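I finally got over to the repair room behind the Todton library, and I stayed a lot longer than I meant to. I'd told Chiamaka Lawal I would drop in for a few minutes and write up a little something for the town page. Well, I was there until they turned the lights off, and I came home with a bag of old phone chargers to sort through. Serves me right!

For anyone who missed it, the old media room has been turned into a workshop for secondhand computers. It opened in April, and 519 machines have come through the door so far, most of them office desktops that had been sitting in closets and garages all over town. A good number came from Grallville, where the school district cleared out two storage rooms at once (Chiamaka says her back is still mad about it). The ones that can be fixed go home with families who ask for one. The rest get stripped for parts, and I had no idea how many parts there are to save.

Chiamaka runs the floor, and she has a way of talking about computers that makes you want to pull up a stool. She started me off with the outside of the case, the rails and latches and little tabs, and told me most beginners go straight for a screwdriver when they should be looking for a tab to press. I laughed, and then I did exactly that on the very next one.

Inside, the thing I kept staring at was the processor socket. I had always pictured the brain of a computer as something big and complicated, and there's just this neat little square where it goes. Chiamaka wants people to keep their fingers well away from the middle of it. Memory is friendlier. It stands up in a slot with a latch, and once somebody shows you the latch you feel like a genius.

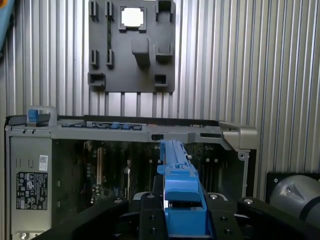
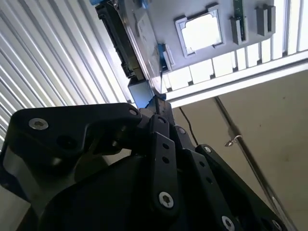
*An open computer case with blue release tabs along its rail (first), and an empty processor socket with a green memory module nearby (second). Todton library repair room.*

Somtochukwu Bashir was working across from me on a stack of desktops that all had the same complaint, which was that they'd start up, beep, and quit. He had already traced three of them to bad memory. He keeps a notebook with a page for each machine, and he let me flip through it. My favorite entry just reads "fan full of cat."

The bigger news is that the workshop is adding a second evening session. It'll run from 6 to 9, with room for 14 people at a time, up from 10 now. The extra benches are coming from Jelora, the furniture shop on the corner, which is letting them go for next to nothing. Ngozi Adeyemi at the library desk is taking names, and she told me the first list filled up before lunch — so there's now a second list, and I'm on it. You don't need any experience. Kids are welcome with a grown-up, and tools are provided.

They've also raised $1,823 toward new hard drives, mostly from the bake sale and a jar by the front door. Old drives don't get passed along to new owners, and I was glad to hear it, having handed over a computer of my own with ten years of tax returns on it. Temitope Garba takes care of the wiping, and he'll let you stand there and watch if you're nervous (I was, and he did).

What they could use most right now is memory, power cords, and monitors that still light up. Please don't bring printers. They have enough printers! Laptops are fine as long as the battery isn't swollen, and if you aren't sure what a swollen battery looks like, call the desk first and Ngozi will walk you through it.

Drop-offs go to the side entrance on Odukoya Street during regular library hours. If you'd like to ask for a computer, the form is at the desk too, one page, and the wait is running a few weeks at the moment.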